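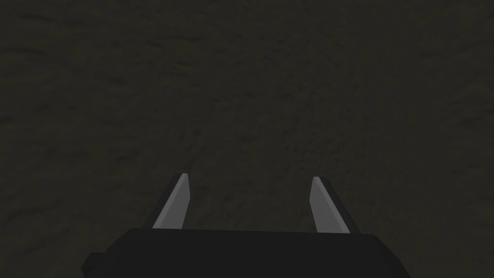 Open fingers over dark ground.

The Long Way to the Table

Johanna Ammann had promised her aunt that the machine would clear a table by the end of February, and because it was her aunt, and because her aunt had been washing other people's cups at the Wustine tea room for most of her life, the promise sat on her heavier than any contract.

"It can see the cup?" asked Gunnel Hägglund, leaning over the laptop with her coat still on.

"It can see the cup. It has practiced 218 times since breakfast, all on the computer. It just has opinions about where to go first."

Gunnel considered this. She had once trained a boy named Vinzenz who was very much the same -- a sweet boy, always off toward the window when there were saucers waiting -- and in the end he had turned out fine, though it took two summers and a good many saucers.
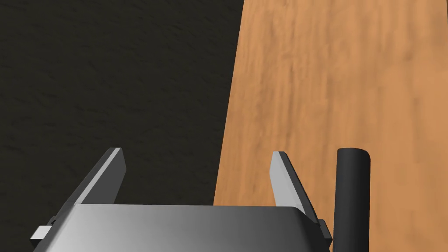

Can a machine clear a table by itself yet?
Sometimes, if the table is simple and you aren't in a hurry; a busy tea room still needs a person.

"So it's slow," said Gunnel.

"It's slow, and if I move the sugar it has to think all over again."

"I have to think all over again when they move the sugar." She finally took off her coat, hung it on the back of the door and pulled up the other chair. "Show me one more. And tell it to start from the side, Johanna, you always start from the side, or you'll have your sleeve in somebody's jam."

Johanna began to explain that it had no sleeve, and then she thought about the wrist, and how wide it was, and she started typing. Gunnel poured the tea while she waited. They were still there when the street lamps came on.

168 shares | 2 comments

Seraina Reisinger
I worked in a bakery for years and the aunt is exactly right about the jam. Please write more of her!

Hubert Camenzind
Lovely. My wife wants to know if Vinzenz ever came back to visit.

Contact | © Pastum Stories | Back to top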